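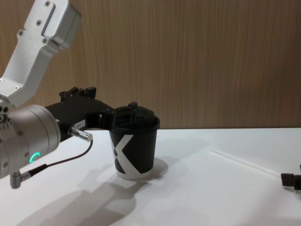

**grarkgate_dan** wrote:
Has anyone sealed wood paneling behind a counter? We're redoing the coffee corner in our shop in Ulham and I want wood on the wall. Ours would be like the wall behind the black cup, with the grain running up and down, meeting a white top in one straight line. I priced oil at 40 a can and water-based poly at 60.

**mantoniadis** wrote:
Poly. I oiled mine last August and it spotted near the sink within weeks.

**Illeck77** wrote:
Disagree. Oil is easy to touch up. Poly has to be sanded back — the whole panel, not one spot.

**mantoniadis** wrote:
Only if you let it get bad. Two coats, sand lightly between them.

**grarkgate_dan** wrote:
No sink on that wall, if it matters. Still deciding on the top too.
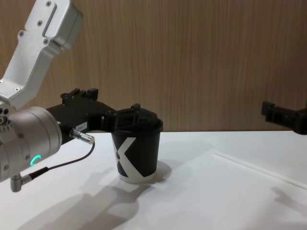

*White top, same place*

**Illeck77** wrote:
White shows coffee rings. I'd go gray. For the wall, oil a scrap first and leave a wet cup against it overnight.

**grarkgate_dan** wrote:
I have offcuts, so I'll try both. Does the back need sealing as well?

**mantoniadis** wrote:
Yes, one coat before it goes up.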